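Metska Craft Scrap Caddy, Green Rim – Review
Reviewed by Ayodele Anozie
5/11/20
Bought from: Prullico online shop
Use: hand sewing, patchwork offcuts, stuffing

I sew small things, mostly pincushions, sachets and doll quilts, and I make a lot of scraps doing it. Until this spring they went into a cookie tin. The tin was fine but I could never see what was in it, so I ended up cutting into new fabric when I already had a piece the right size.

The Metska is a lightweight plastic tub with a frosted body and a green rim. It came in a plain carton with no insert and no instructions, and it doesn't need any. Mine is the 17 ounce size. There is a 38 ounce one that I would look at if you quilt full size.

What I like

The frosted plastic lets enough color through that I can tell the blue prints from the reds without tipping everything out. The rim is smooth all the way around. I checked that first, as an older tub from Kaser had a rough seam that pulled threads out of anything loosely woven. I have run cotton lawn, gauze and a bit of silk over this one and nothing has snagged.

It is easy to clean. Lint sticks to the inside, more in dry weather, and a damp cloth takes it off. I have washed it twice in the sink with dish soap. The green has not faded or scratched.

What I don't like

It is too light. With only a few scraps inside it slides when you reach in with one hand, and if you catch the rim with your sleeve it goes over. I put a bag of glass beads in the bottom, which helped but took up room. A rubber ring on the base would fix this and I don't know why they left it off.

There is no divider. Stuffing and fabric end up together, and the fluff gets onto everything. The Abubakar caddy I used before had a removable wall down the middle – it was flimsy, but I miss it. For now I keep the fluff in a sandwich bag.

The lid is sold separately. I did not buy it.

In use

I have had it on my work table for eight weeks. Most days I tip out what I need and sort it there, prints to one side and white filling to the other. Small notched pieces are the ones I used to lose in the tin, and I have used up a good number of them.
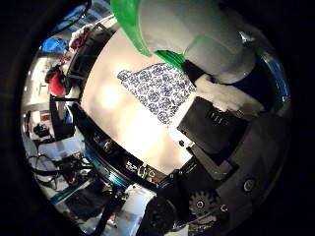

Blue floral offcut and white fluff beside the green rim.

Would I buy it again? Yes, in the larger size, and I would weight it from the start. If you need separate compartments, get something else. If you only want to see your scraps and not snag them, this does the job for the price.

Rating: 8 out of 10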